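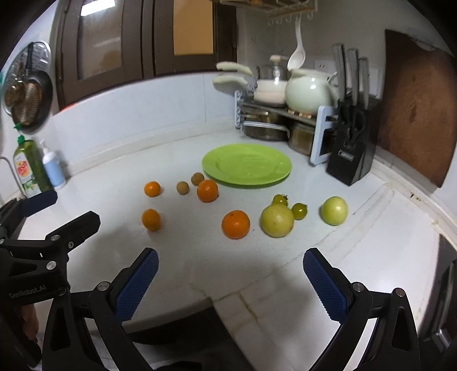
Coralie Prendergast m'a répondu qu'un disque sans service de promotion est un disque qui reste dans son carton, et que je parlais de la radio comme un homme qui ne l'écoute plus. Elle a peut-être raison pour la radio. Pour le reste, je maintiens ce que j'ai écrit en septembre : les petits labels dépensent trop d'argent pour convaincre des programmateurs, et pas assez pour payer les répétitions de leurs groupes.

Je prends le cas que je connais le mieux. Quand Brestska a sorti son deuxième album chez Floltano, le budget de promotion était de 2000 euros. Avec cette somme, le label a obtenu 14 passages à l'antenne, presque tous après minuit. Le groupe, lui, avait répété dans une cave prêtée, et cela s'entend sur le disque – la batterie court devant, la basse arrive quand elle peut. Les chansons étaient bonnes. Je pense que quelques jours de studio en plus auraient fait davantage pour elles que tous ces courriels aux stations.

On me dit que c'est une question de métier, que l'attaché de presse possède un carnet d'adresses et que ce carnet a un prix. Je le comprends bien. Mais un carnet vieillit, et plusieurs personnes qui décidaient il y a encore peu de temps ne décident plus de rien.

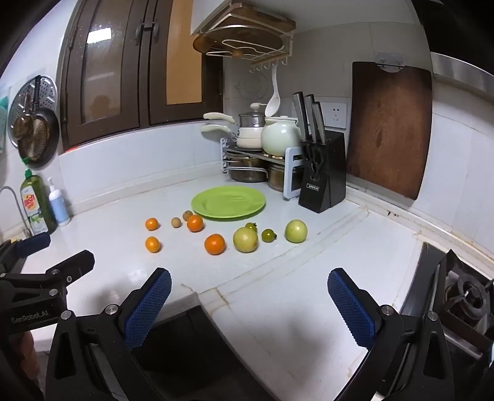
Severin Kuster défend une position plus prudente que la mienne. Il propose que le label attende une vingtaine de concerts avant d'engager le moindre euro de promotion. L'idée me plaît, même si elle demande une patience que les distributeurs n'ont pas. Chez Promwood, par exemple, la date de sortie est fixée avant que le mixage soit terminé, et tout le monde travaille ensuite pour cette date.

Je ne souhaite pas la disparition de ces services. Je voudrais seulement que le musicien voie la facture, ligne par ligne, et qu'il puisse dire non à une partie. Dans les contrats que j'ai lus, cette possibilité n'existe pas.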